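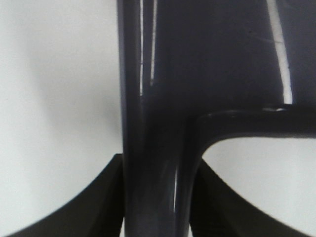 Arif Wijesinghe wrote to us, after he had read our first draft, that a scoop of coffee beans is a habit and cannot be called a measure, and that we should weigh everything before we write one word about taste. He also wrote that in his opinion most of the bad coffee at Kodikara is made by people in a hurry. We accepted the first remark and changed our plan because of it. The second remark we could not test.

Coffee by the Scoop: Measuring and Order at a Shared Counter
Project report, Household Practice course, Kustier School
April 2022

1. Background

The students of our year share one coffee counter in the Kodikara building. The beans are bought together, always the same dark roast from Rasero, and everybody pays the same amount into the coffee money. Since August there were many complaints. One day the coffee was thin, another day it was too bitter to finish. The beans were also finished before the end of the month, and then some students thought that others were taking beans home. We did not want to look for a guilty person. We wanted to know how much coffee goes out of the bag when a person says "one scoop".

A second question came up while we worked, and it concerns the order on the counter. The scoop was often lying in the sink or behind the grinder, and people then used a spoon or poured directly from the bag. So we decided to include the storage of the small tools also.

2. How we measured

We asked 11 students to take one scoop of beans in the way they do it normally, and to put it in a bowl on the kitchen scale. Each of them did it five times. Between the turns the beans went back in the bag, and the bag was shaken a little. We told them not to look at the display, but I must admit that it was not covered in the first session.

For the practice sessions we did not take the beans directly from the bag. We put a part of them in a plastic tray first, so that everybody could see what they were taking. Whole beans behave differently from ground coffee. They roll, they collect in a corner, and a few always stay alone somewhere and are forgotten.
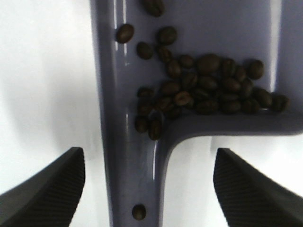 For this reason we added one step to the method. Before weighing, the person had to look for single beans which were left behind and bring them to the others. It sounds like a small thing, but when a dose is small, a few beans change it. In the second session we repeated all measurements with this step, and we used only the results of the second session in our comparison.

3. Results

The lightest scoop was 7 grams and the heaviest was 20 grams. We had expected a difference, but not such a large one. The same person was usually quite stable. Somebody who takes a full scoop with a hill on top does it every time, and somebody who shakes the scoop flat also does it every time. The difference is mainly between persons, and this explains well why the coffee depends on who arrived first in the morning.

We also ground several of the doses in the Canov grinder and made coffee with the same amount of water. The strong and the weak cups could be told apart without any trouble. We did not make a real tasting with points, because we had not enough clean cups at one time – this is a weakness of the report.

4. The order on the counter

In the second part we tried three places for the small tools: a drawer, a jar and an open wire rack. The drawer was the worst. Things went in and did not come back to the counter. The jar was better for spoons, but the scoop made it fall over. The rack took more space than both, and two students found it ugly, but the tools could be seen from the door and people put them back without being asked. We kept the rack.

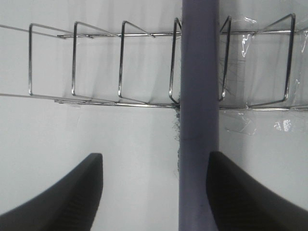

Figure 3. The wire rack, with its upright loops.

A rack on the counter collects dust and coffee powder between the wires, so it has to be washed with the other dishes. During the project we did this every Friday. After the project the washing was sometimes forgotten.

5. What we propose

The beans should be weighed, at least for the first pot of the day. We wrote the dose on a card and fixed it to the wall beside the grinder. If the scale is in use, the scoop should be filled flat, without a hill. Left beans in the tray belong to the dose and should not be thrown away.

For the next group it would be useful to repeat the measurement with a lighter roast. The beans are then heavier for their size, and our numbers will probably not fit any more. The card on the wall is written in pencil.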